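4.2 Clear bags and the claim of findability

The packing guides we reviewed in Section 2 agree on one point: small goods and folded goods should be kept in clear plastic bags and laid out in a row, so that a person can tell at a glance what is in each one. Korkilmont's house guide calls this "see and take." We found the advice repeated far more often than tested. Figure 6 gives two views of the packing table used in the Kulent sessions. 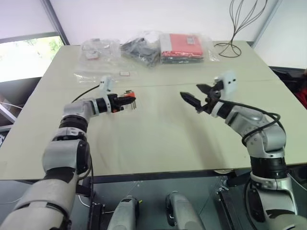
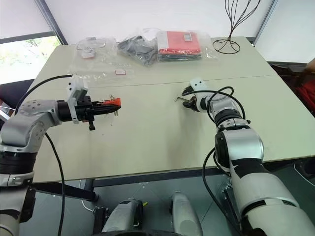 Figure 6. Two views of the packing table at Kulent, with bagged goods along the far edge.

The first thing to ask is what a clear bag lets a person know. In the upper view, a bag toward the right of the row holds a red folded garment with a white label on top. Its color and the fact that it is folded can be read from across the table. Its size cannot, and neither can its cut. The dark bag next to it is a harder case. Dark gray or black cloth, once folded, gives very little away through plastic, and in the lower view we could not agree among ourselves whether the middle bag held fabric or some kind of pouch. A guide that promises recognition at a glance should have something to say about dark goods. None of the guides does.

Small hard goods raise a different problem. The leftmost bag in the lower view has a silver metal piece in it along with something flat and transparent. Metal shows up well enough. A transparent item inside a transparent bag is another matter, and we would not expect a packer in a hurry to notice it was there. The guides treat clear plastic as if it were the same as no plastic, which our packers' mistakes do not support.

We asked packers to pick named goods from a row of bags, first with the row in a fixed order and then with the order changed between picks. Over 300 picks, the fixed order was faster, and the gain was about as large when we swapped the clear bags for cloudy ones. This suggests to us that people were going by place. They learned that the shirt was third along and reached for the third bag. If that is right, much of the credit given to see-through bags belongs to the row.

Li reports the opposite result, with 56 packers, and we do not want to wave it away. But the goods in that study were all brightly colored and no two were alike, which is about as kind a test as one could set. Cirnard's own trial used mixed goods and is closer to ours, though it ran for only 10 shifts and had no cloudy bags to compare against. Neither study changed the order of the row.

Labels deserve a short word. Korkilmont advises a small printed label on every bag and gives no advice on where it should go. A label in the middle of a clear bag covers the goods, and one near the edge tends to end up in a crease. Packers told us they read labels only when two bags looked the same, and several said they did not read them at all. We did not measure this and would treat it with care.

We also doubt the claim that clear bags keep a table tidy. Crumpled plastic catches the light and takes up more room than the goods in it need, and we saw no sign in our notes that tables with clear bags were cleared sooner at the end of a shift. The question of how bags should be closed is taken up in Section 4.3.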